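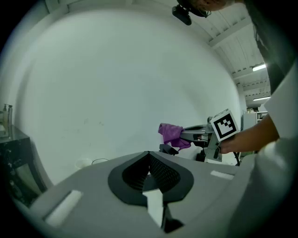 Purple cloth over one end of the gripper, marker cube on top.

Home Explore Notifications Messages Lists Profile

Siriporn Boonchu
Thread on the Dromo arm fault in May 2022. The arm struck the replay bench while running a basin-wiping trajectory. One cracked wrist cover, no injuries. The enclosure was shut, as required for replay.

The trajectory came from a pair of Samar hand grippers. Each gripper's pose is solved from its marker cube by Telterico and written to a log. Dromo replays the log on the bench at reduced speed.

At sample 300 the right gripper's position moved 162 mm to the left between one sample and the next. It stayed there for 5 samples, then moved back. No hand moves like that. Dromo tried to follow it and ran the wrist into the bench edge. 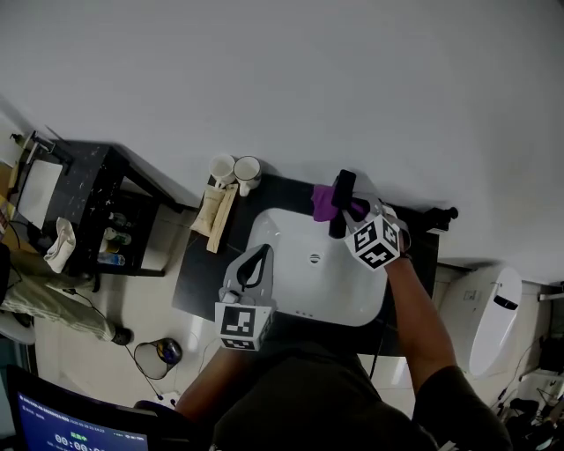

Two grippers at the basin, the right one holding the cloth at the tap.

First suspect was occlusion. Cloth work is bad for it: the fabric bunches up and can cover a marker face. But a covered face gives you a dropout, and there was no dropout in the log. Every sample in the jump was flagged valid with a low residual.

Second suspect was clock offset between the two grippers. Checked against the sync pulses. Offset was well under one sample the whole way through.

The position it jumped to turned out to be useful. Plotted over the left gripper's track, the 5 bad samples sit right on it. The solver had given the right gripper the left gripper's pose.

Cause: the calibration file for the right cube was copied from the left one in March and one face ID was never edited. Both cubes therefore claimed that face. With the hands apart and the other faces in view, the solver sorted it out. With only that face readable, it took whichever match had the lower residual.
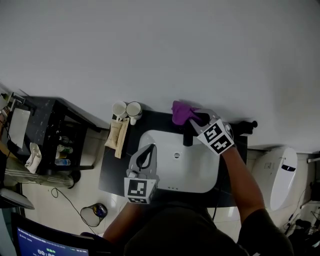 Cloth against the back edge of the counter, second gripper open over the basin.

Pornthip Sukprasert: Shouldn't the velocity limit in Dromo have caught this whatever the solver said? A jump that size in one sample is a hard stop in our cell at Boonyarit.

Siriporn Boonchu
It should have. The limit was there, but it was applied after the smoothing filter. The filter spread the jump over enough samples to bring it under the threshold. That's a separate fault and I rate it the more serious of the 2.

Changes made so far. Telterico now refuses to load if any face ID appears in more than one cube file. The velocity check runs on raw poses, before smoothing, and trips the drive enable.

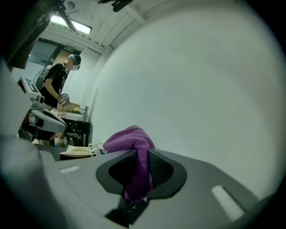

Cloth pinched in the jaw, another operator at the counter.

Do the older logs need to be thrown out?

Only the ones that fail the new raw velocity check. Everything recorded since the March calibration is being run through it again, and replay stays locked out until that finishes.

Wrist cover is on order. I'll post the filter settings once the rerun is through.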